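Left arm drops the ball partway through the lift

Vaughn Crenshaw
We have a two-arm cell that picks up tennis balls and puts them back in the can. It ran fine up to September. Now the left gripper closes on the ball, lifts it a little and lets go. No fault code, no stop. I logged 200 cycles and got 36 drops, all on the left. Swapping the finger pads made no difference.

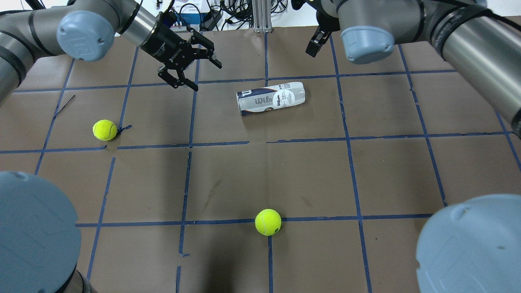

Roscoe Baptiste
Check the grip force setting before you buy anything. Ours went back to the default after an update and the log showed nothing. Also look at the cable where it bends near the wrist — power off and both arms locked out first.

Lindach
Balls get slick. Try new ones.

Vaughn Crenshaw
It was the cable. It cut out for a moment whenever the wrist turned. Replaced it and ran 3,000 cycles with 3 drops.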